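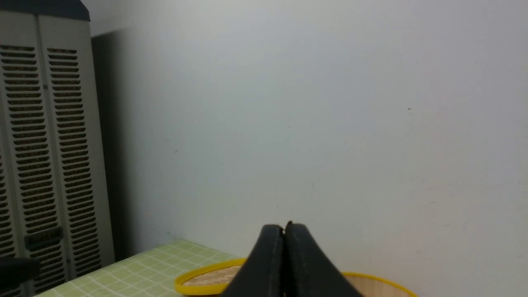 Does a scripted reset between episodes have to be logged if no object was dropped?

Every reset is logged, dropped object or no dropped object. The log line carries the reset type, the episode number before and after, and the initials of whoever touched the table. Section 4.2 of the draft covers this, and the September text does not change it.

That question has come in from three sites now, so I am putting it at the top of this message and will add it to the list FAQ. The rest is my reply to the comments on draft 3 of the tabletop food handling practice note. I have trimmed the quoted message to the parts I am answering.

Earlier message, from the Wamano bench group:

> We have read draft 3 and have four objections.
>
> 1. Section 3.1 asks for the start state to be written down before each episode, including the count of items in every container. With soft items this costs us more time than the episode itself. We propose a count at the start and end of a session only.
>
> 2. Section 5 sets one grip force limit for all food items. A limit that is right for a bread roll is wrong for a steamed dumpling with a thin wrapper. We propose dropping the number and letting each site choose.
>
> 3. Section 6.4 says that an item with a torn wrapper must be removed before the next episode. We think torn items are useful. A policy that has only seen whole items will fail on the first torn one.
>
> 4. Section 7 treats cable slack as a maintenance matter. We have had two stops this quarter from a cable catching the rim of a container, and we think it belongs in the pre-episode check.
>
> We would also like to know whether the note applies to teleoperated sessions or only to autonomous runs. The scope section can be read either way.

Replies in the same order.

1. Start state and counts.

I do not agree with moving the count to session level. In the Vevalero set we had 1,882 episodes of transfer between a steamer and a plate, and 83 of them could not be scored because the count at the start was unknown. In most of those the operator had moved an item by hand after the previous episode and had not written it down. A session count would not have caught any of the 83. The totals still matched at the end of the day.

I do accept that the form is slow. Draft 4 will allow a still from the head camera in place of a written count, under these conditions:

- The still is taken with the arms parked clear of every container that holds items.
- Every container that is part of the task is fully inside the view. If the plate runs off the bottom, the still is rejected and the count is written by hand.
- Items that overlap are separated first, or the still is marked "overlap" and the count is written by hand.
- Lids are off and set down where they will stay for the whole episode.

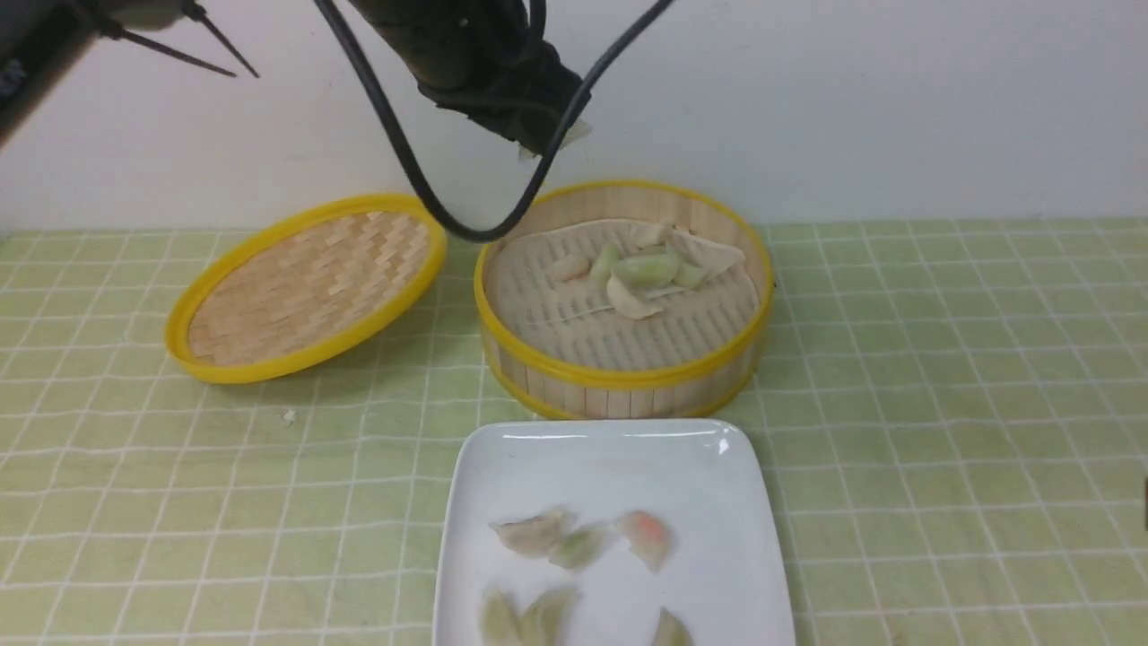 The second condition is the one that will cause complaints. Head cameras are usually aimed at the middle of the workspace, and the nearest container is the one that gets cropped. Sites can either tilt the camera or move the station layout back by one or two squares if they use a gridded cloth. Either is fine. Whichever is chosen must be recorded in the station sheet, and the sheet must be reissued when it changes.

On gridded cloths in general: draft 3 permits them and draft 4 will continue to. They are a cheap position reference, but a cloth can shift and wrinkle. The note will say that the grid may be used for placing objects by eye and may not be used for calibration. Shemweta asked for the cloth to be taped at the corners. I have put that in as a recommendation. It is not a requirement.

2. Grip force limit.

The single number goes. What replaces it is a table with three classes, and each site assigns its items to a class before the session:

Class A, firm. Keeps its shape when picked up by hand between two fingertips. Bread rolls, whole fruit, molded training props.

Class B, soft with a skin. Deforms and comes back. Filled items with an intact wrapper, boiled eggs.

Class C, soft and fragile. Deforms and does not come back, or the skin can tear. Thin-wrapper dumplings after steaming, soft tofu, anything with a wet surface that sticks to the container floor.

The class is assigned to the item in its condition at the time of the session. A raw dumpling and a steamed one may fall in different classes. A molded replica of a dumpling is class A however soft it looks, and a session that uses replicas must say so in the header. We have had two data releases on this list where that was left out and readers had to write in to ask.

Leaving the number to each site with no class table is not something I can support. The Lakonine comparison last year could not be completed for that reason: four stations, four limits, and no record of which limit was active in which episode.

The limit is set in the controller. Asking the operator to be gentle does not count as a limit. For teleoperation the controller limit must also be active, and the operator must not be able to change it from the handset during an episode.

3. Torn items.

The comment is a fair one and I have rewritten 6.4. Torn items may stay in if all of the following hold:

- The item was torn before the episode started and is recorded as torn in the start state.
- The filling is not exposed to the point of leaving residue on the fingers.
- The episode is tagged, so that it can be filtered.

An item that tears during an episode ends that episode. The outcome is recorded as "damage", even if the item reached the target container. I know some groups score that as a success. The note will not, and anyone who needs the other scoring can recompute it from the tag.

Residue deserves its own line. Fingers are inspected and wiped after any damage outcome and in any case at every tenth episode. Crumbs and scraps of wrapper or paper on the cloth are removed at reset. If a scrap is found on a fingertip, the previous episode is reviewed to see when it was picked up, and all episodes after that point are tagged. Steamer paper is the usual source. It lifts at the edges, and a finger coming down beside an item can take paper along with it.
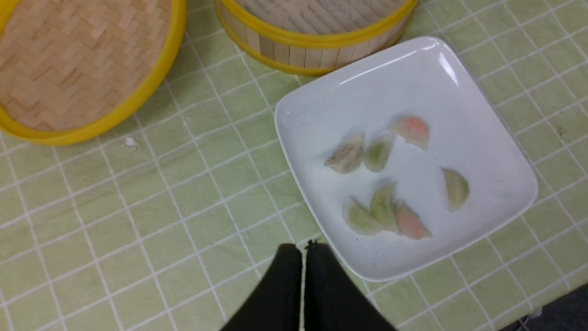

Fingertip condition also goes in the station sheet. Scuffed pads are acceptable as long as both pads are replaced together. Replacing one pad gives uneven friction, and on class C items this shows up as the item turning in the grip during the lift. Of 348 episodes we reviewed after a single-pad change, the turning was bad enough in enough of them that we withdrew the whole block. I would sooner have a rule than go through that review again.

Wrist camera views have a related rule in draft 4. The fingertips must be visible in the wrist view when closed and when fully open, in the same part of the view for the whole session. If the camera mount is bumped or retightened, a new session starts. Glare from a glazed plate is not grounds for rejection by itself, but if the glare covers an item at the start state, turn the plate or move the light and take the still again.

4. Cable slack.

Accepted. Cable slack moves from section 7 to the pre-episode check in section 3. Proposed wording:

"Before each session, and after any change to the arm, gripper or camera mounts, the operator shall move each arm through the full task volume with containers in place and confirm that no cable touches a container, a lid, or an item. Before each episode the operator shall confirm by eye that no cable hangs below the highest rim of any container within reach."

The second sentence is stricter than what most of us do now. A loop that hangs clear at the park position can drop when the wrist rotates, and the first sentence is meant to cover that. If the second one turns out to be unworkable for your mounts, write to the list with the arm model and the routing and I will look at a wording based on distance.

Lids were not in the Wamano comments but they belong with this item. A lid set down at a tilt can be tipped by a cable or an elbow. Draft 4 says lids are laid flat, either side up, and outside the path between the source and target containers. The side that faces up is fixed for the session and written in the header. Shemweta found that a change in lid orientation halfway through a set was enough to upset their detector, and it took them 289 episodes to notice.

Scope.

The note applies to both teleoperated sessions and autonomous runs. I will add a sentence to section 1. Where a clause applies to one only, the clause says so. At present that is 5.3 (handset lockout, teleoperation only) and 8.1 (stop button within reach of an observer, autonomous only). I have had one request to extend 8.1 to teleoperation. My view is that the operator already has a stop on the handset, but a second person near the table does not, and I could be talked into it.

Open points on which I need replies before draft 4 goes out:

(a) Whether a start-state still may be taken from a fixed side camera where there is no head camera. I lean toward allowing it if the inside of a tall-sided container can be seen down to its floor.

(b) Whether food that has been handled in a session may be used on a following day. Draft 3 says no. Two sites say that chilled storage keeps the items usable. My concern is the change in the wrapper as it dries, and I would want the age of the item in hours in the header if we allow it.

(c) Whether items must be sorted by color when the wrappers differ. Draft 3 is silent. I see no need for a rule, but the color mix in each container should be part of the start state.

Please reply on the list and give the section number in the first line. Comments sent to me directly get lost.

Editor, tabletop handling practice note
Vevalero station group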